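Grasp planner update, 9th February

Quick one from the Sorurside bench. The Jarkau planner is now on its 3rd branch and rim grasps are finally in. Old version only knew how to close around the outside of a thing, fine for boxes, useless for a wide roll of tape sitting in a basket with its neighbors. New one looks for a hollow core, puts one finger in, one outside, and pinches the wall.

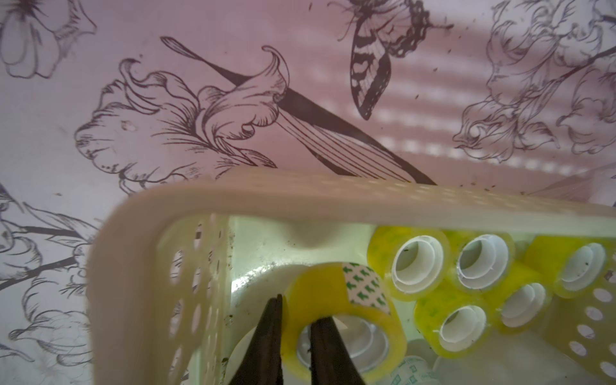

Clear tape is still the worst case for perception. Depth drops out on anything see-through, so the core gets guessed from the color view and the planner asks for a second look if the two disagree by more than 2 mm. Patterned backgrounds dont help. We had 11 false cores last run, most of them basket holes. Filter for that is in review.

Also merged: shorter timeout on replans (16 seconds was silly), and logs that open in the Turkar viewer without the convert step. Config file moved, check your paths before you pull!!

Next up, the Kokkonen arm gets the same build. Aiming for April, maybe sooner if teh calibration tool behaves. Bugs to the usual list please.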